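Ticket 2653
Subject: Bag drop credits coming up short, app says "completed"
Product: Lindo (mobile app and bag drop account)
Depot: Felmont
Opened: 2023-04-23
Status: Closed by customer, with reservations
Priority: Low (set by Pluria support, not by me)

Original report

I have a Lindo account for container refunds. I bag up our empties at home, stick the printed label on the bag, leave it in the chute at the Felmont depot and wait for the credit. That worked without trouble for most of last year. My last bag was credited 18 containers short of what I put in it.

Before anyone tells me I miscounted, I sort at the table and write the tally on a card as I go. I counted that bag again before tying it. I'm aware that everybody who writes in says they counted twice.

The app shows the drop as "completed" with a green tick. There is no breakdown, just a total. I can't tell whether containers were rejected, missed or put on somebody else's account. The help page says to allow time for processing, but a drop that is marked completed has presumably been processed.

What I'd like is a list of what was counted, by material, and either the missing credit or a reason.

Reply from Pluria support

Thanks for contacting Pluria about your Lindo account. Small differences between a customer's count and the depot count are normal. Please check that all containers were eligible, empty and uncrushed with a readable label. Please also log out of the app, clear the cache and log in again to make sure your balance is current.

My response

I cleared the cache. The balance is the same, as I expected, because the total sits on your server and my phone only displays it. I did it anyway so we wouldn't have to go around again.

"Small differences are normal" isn't a diagnosis. If they were random I'd expect to be over now and then. I went back through my cards and I have never once been over.

On eligibility, I know the rules reasonably well. Plain milk is out, spirits bottles are out, wine is out where I live. I don't put them in. I did go and pull out the next lot, which was waiting in the laundry, and went through it piece by piece to see what a fussy sorter might knock back.
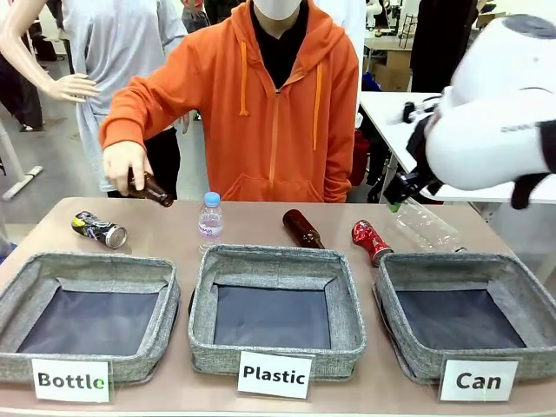 There were a few I would call arguable. Some cans had been squashed by whoever drank them, and I'd always left those in because the barcode was still showing. A couple of water bottles had labels starting to lift. One 700 mL bottle turned out to have held spirits, so that came out, and I'll own that one as my mistake if something like it was in the earlier bag. It would account for a single container.

So I have a theory about crushed cans, but it's only a theory. Your page says "please do not crush". It doesn't say you won't pay for them. I asked at the depot window and was told flattened cans are fine if the barcode can be read. You appear to be saying otherwise. One of you is wrong and I'd like to know which before I change how we do things at home.

Reply from Pluria support

Thank you for the extra information. Crushed containers are accepted at the discretion of the depot. We have asked Felmont to review the drop. In the meantime you may wish to use the self-serve machine, where you can see each container as it is counted.

Troubleshooting log

I've written down each thing I tried, in order, partly for this ticket and partly so I don't have to rely on memory if it gets escalated.

1. Clear cache, log out, log in

No change. See above.

2. Reinstall the app

No change to the balance. It did lose my saved label design, so I had to pair the label printer again. The setup screen asked for location access, which I refused, and it carried on quite happily. I don't know why it asks.

3. Check that the label matches the account

This was my own idea. If the label code were wrong by a character, the whole bag should have gone missing, so it was never likely to explain a partial shortfall. The code on my spare labels matches the one in the app. Ruled out.

4. Self-serve machine at Felmont

I took a small lot of mixed containers and fed them in by hand. The machine took every can that was still round. It spat out some of the squashed ones and took them on the second or third go when I turned them over. One it would not take at all. It took all the glass.

I don't think this proves much. The self-serve machine reads barcodes one at a time and the bag drop is supposedly counted on a different line. It does show that a squashed can gets more chances when a person is standing there turning it over than it would on a belt.

5. Two bags, same day

If crushed cans were the cause, a bag without any should come back right. I made up 2 bags on the same afternoon with a separate label on each. The first had only clean, uncrushed containers. The second had everything else that was eligible, squashed cans included. I took my time over the sorting and put anything doubtful to one side.

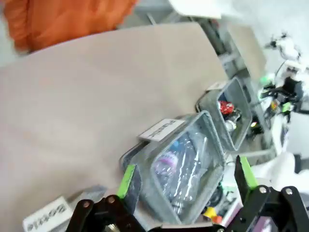 6. Wait

The app said both bags were received that evening. After that it said "processing" for longer than the help page suggests. I didn't chase it. When they were credited they arrived as a single line with one combined total, which made the whole exercise nearly useless. Whoever decided that separate labels should be merged into one payment has never tried to check anything.

The combined total was short again, by less than before.

7. Ask for the split

I wrote back through this ticket and asked for the count against each label. I was sent a link to the help page about eligible containers. I asked again and said the bags had different codes, so the figures must exist somewhere. The second answer came from a different desk and had the numbers in it.

The clean bag was right. The mixed bag was short, and the shortfall matched the squashed cans within a couple.

I had expected to find that the depot was simply skimming a bit off everyone, so I'll put on record that the clean bag was credited to the last container. One bag isn't a large sample. I'd still like to see a few more before I say the count can be trusted.

Reply from Pluria support

Felmont has confirmed that containers which cannot be read on the bag drop line are set aside and recycled without credit. The depot reviewed your earlier drop but individual items are no longer available. As a gesture of goodwill we have credited the difference to your Lindo account.

My response

Received, thanks. I notice it's a gesture of goodwill and not a correction, so I assume nothing is being changed on your side.

Three things remain open from my end:

The help page should say that crushed cans may not be paid for in a bag drop. "Please do not crush" reads like a housekeeping request. People will go on flattening them to save room.

The app should show rejected containers. You clearly have the number. A line saying how many were set aside would have saved this entire ticket.

Credits for separate labels should stay separate.

I was told these would be passed on to the product team. I've been told that by other companies too.

What we do at home now

I'm adding this because another customer on the Chornovol noticeboard asked what I'd changed, and I would sooner write it down once. No doubt it's more fuss than the money deserves.

Cans go in whole. The family has been told, with mixed results. Any that turn up flattened go in a bucket by the back door and I feed those through the self-serve machine when I'm passing.

Lids come off the bottles and go into a jar. The depot says lids on or off makes no difference. I take them off anyway, mainly so things drain.

Wrappers, bottle tops and other bits that fall out of the bag while sorting go straight into a tray so they don't end up back in with the containers. Soft plastic is the worst for this. It clings to everything.

Anything with a loose label gets used first at the machine, before the label comes off altogether.

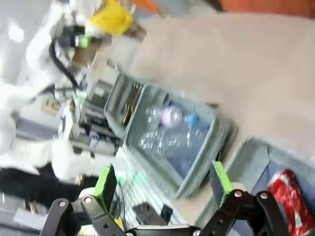

Follow-up before closing

I sent one more bag through under the new arrangement. The credit matched my card. I've kept the card and a screenshot of the balance in case it is adjusted later.

Pluria asked whether the ticket could be marked "resolved". I asked for "closed by customer" instead. The cause was probably found, the money was returned, and the help page still says exactly what it said when I started. If the next few bags come back short I'll reopen this under the same number, and please don't ask me to clear the cache.

Closing note from Pluria support

Ticket closed at customer's request. Suggestions forwarded. Customer declined the satisfaction survey.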